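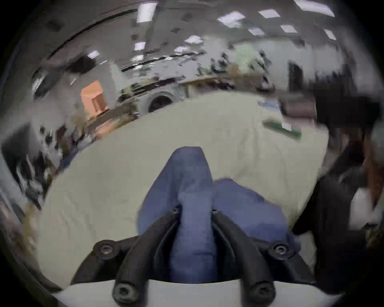
Nultwood, 2026-06-29

Is freezing jeans instead of washing them a real thing?

My brother-in-law swears you should never wash denim. He puts his in the freezer overnight and says the cold kills the smell. I have a pair from Milik that I wear to work and they cost more than I like to admit. Does the freezer do anything, or is this one of those tips people repeat without trying?

Trinh Phùng

I doubt it. Plenty of the bacteria on your clothes come from your skin and can survive a home freezer. Sweat and skin oil stay in the cloth too, so the smell comes back once the jeans warm up on you. I tried it for 5 nights and all I got was cold legs. Wash them inside out in cold water, hang them up, and skip the dryer if you care about the color. As for "never wash" – ask the person sitting next to him.
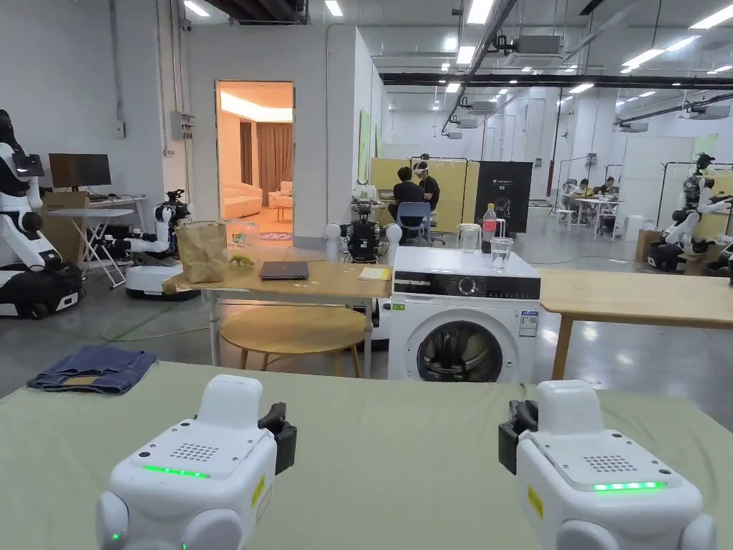 2 replies to this topic

Định Lại

Depends how dark they are. Raw denim bleeds a lot in the first wash, so I waited until September with mine. Regular jeans, just wash them. I wouldn't pay for special denim soap either, the bottle I bought did what my cheap one does.

Vi

works for me, freezer 28 hours in a bag. no smell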